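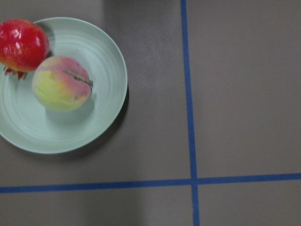 Pomegranate and peach on the green plate.

I have been on the packing side at Plollo for long enough that most of what I know is in my hands. If you asked me how to put a tray together I'd have to pick one up and show you. For the past while part of my week has been spent on the Palluta table instead, and a few of you have asked what I do there and whether I'm worried about it, so I'm writing it down.

Palluta is the name the company gave to the picking project. The arms are set up at the Navton building, in a room beside the old goods-in office, and people from the line go over in turns. The job is to move produce on to plates and off them again. You get a task from the sheet, such as aubergine to the pink plate, you set out the items, the arm does its run, and you write down how it went. Then you set out the items again. On a good shift we get through 61 runs, on a bad one 30.

The tape on the table is there so that everybody sets out the same way. Each square has a name, and the sheet tells you which square the plate goes in. I found this slow at first. On the line I put things where they look right and I'm correct nearly every time. At Navton "looks right" can't be written in a box, so I had to learn to say where a thing was, which way the stalk pointed and what it was touching. I'm better at it now than I was in August, and I've noticed I explain things more clearly to new starters on the line as well.

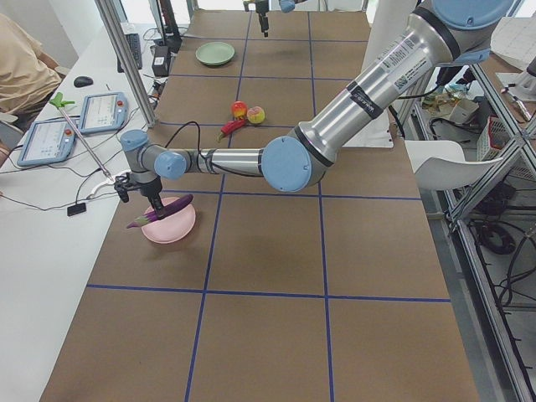
The aubergine is my least favourite item. It's smooth and it's long, and if the fingers close too near one end the other end dips. Any packer would take it by the middle without thinking. I wrote that on the sheet early on and it went into the notes for the next set of runs, and I'll admit I was pleased about that. It was the first time in this job that something I knew had been typed up by somebody else.

The pay is the same as on the line. There was talk of a separate rate for the table and it hasn't happened. We did get it agreed that time at Navton counts the same towards grade, so nobody loses out by going. The rota is less settled. Two people off the line at busy times is two people the others have to cover for, and that gets mentioned in the canteen, fairly enough. The managers said they'd look at it after Christmas. It is now Thursday, February 12, 2026 and they are looking at it.

As for the body, there's a difference. After a full shift of packing my wrists ache and my lower back is stiff. After a shift at the table my eyes are tired and I'm a bit short with people at home. You spend a lot of it watching. If the arm is going to make a mess of something you want to be near the stop button and paying attention, and paying attention to a slow thing is harder than it sounds. We swap over halfway through and I wouldn't want to do it without.
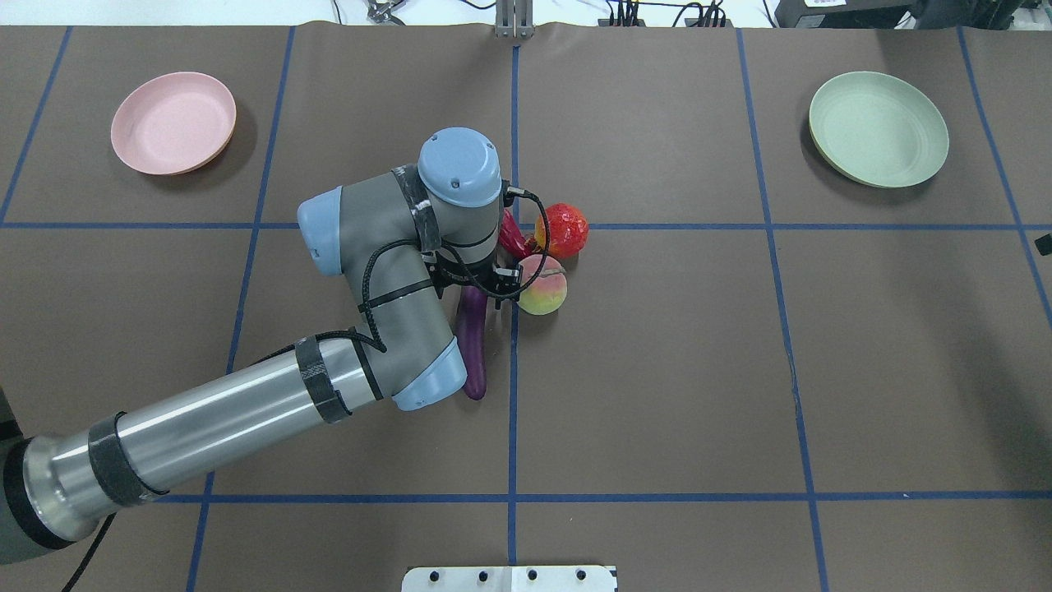 Strawberry, peach, aubergine and chilli round the gripper, both plates empty.

Crowded layouts like that one are the ones I'd watch if I wanted to know how far along it all is. A single item in the middle of a square is not much of a test. On the line nothing arrives on its own. It comes in a heap, and half of packing is choosing which one to take first so the rest don't roll. I asked the Yensuk engineer about this, Yensuk being the firm we have the support contract with, and the answer was that choosing the order is a separate piece of work and will be for a while. I believe that, although I've also stopped guessing at dates.

The plan, as it was given to us at the site meeting, is for one packing lane out of the row to go over to arms, with 18 of us trained to run it between the shifts. Those are meant to be existing staff. The lane would handle some 2000 trays a day to begin with, the plainer ones, and everything mixed or awkward would stay with people. I can see the sense in it. I can also see that the plainer trays are where we put somebody in their first fortnight, or somebody coming back from a bad shoulder, and I haven't heard where those people will go. I put the question on the form after the meeting. The reply said it had been noted.

I don't dislike the work. I like knowing how the pendants operate, and I like that I can now tell from the way the wrist turns whether a pick is going to be any good. I'd rather be in that room than hear about it afterwards.

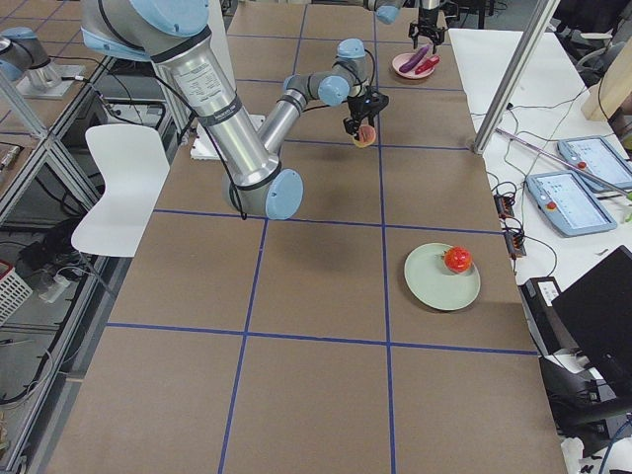
One of the night packers told me over tea that she wouldn't put her name down for the table, and that it was one thing to train a new starter and another to train the lane. She said she'd carry on doing mixed trays until they asked her to do something else, and then she'd ask what it paid.

I didn't have much of an answer to that. I said the grade point had been agreed in writing, and she said good, get a copy. So I've asked for one. I'm back over at Navton next week, on earlies, and the sheet for that is mostly tomatoes.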